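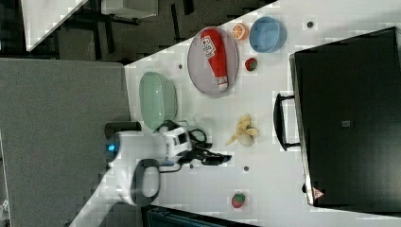 Play food and dishes on a white tabletop, with a banana and a ketchup bottle among them.

Home | Getting Ready | Kitchen | Bedrooms | Paperwork | Contact

Making room: household tips for families waiting to adopt

When our home study was approved I went straight out and bought far too much, and I've been gently telling other waiting parents not to do the same ever since! You have more time than you think (the waiting is the hard part, as you'll know by now) and a child coming home at six or nine or twelve will have opinions of their own about curtains.

Start with the kitchen. So many of our children have been hungry at some point, or have eaten to a strict timetable, and being able to find food without asking can be a great comfort. Clear one low shelf in the cupboard and one in the fridge, and keep them stocked with things that are always allowed. Ours held crackers, raisins, little cartons of milk and, for one whole winter, nothing but cold boiled potatoes, by special request. Top it up in the evening once they're in bed. A shelf that's never bare does its work quietly.
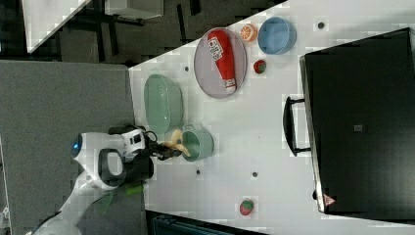
It also helps to let a child choose one bowl and one cup that are theirs and stay theirs. Buy a spare of each if you can, and put it at the back of a high cupboard. Ours came from a market stall in Zastcombe and the first cup lasted 4 days, so I was very glad of the second.

Labels are worth an afternoon of your time if your child is coming to a new language. Write the word in both languages on plain card, cover it with clear tape, and stick it on with a dab of white tack so the paint survives. Drawers first, then doors, then the taps. Princess Sarmiento from our support group did her whole house and found that her own mother learned more words than anybody - though her son did like going round correcting the spelling.
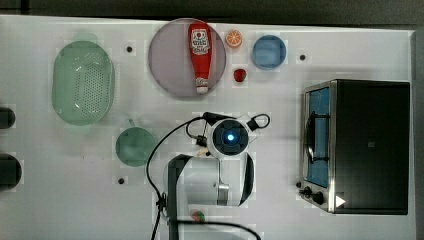
For bedding, wash everything new at least twice before it goes on the bed. Shop-fresh sheets are stiff and smell odd, and a child who has shared a room for years will notice. Use the same washing powder you use for your own clothes, so that the room begins to smell like the rest of the house. A small plug-in light on the landing is a kindness too, and so is leaving the bathroom door open with the light switch marked by a strip of glow tape.

Last of all, the papers. Keep a box file by the front door with copies of everything, and put the originals somewhere dry and out of reach of small hands. I write the date on the back of every copy in pencil. When the agency rings wanting a form you sent them in March, you'll be able to put your hand on it before the kettle has boiled.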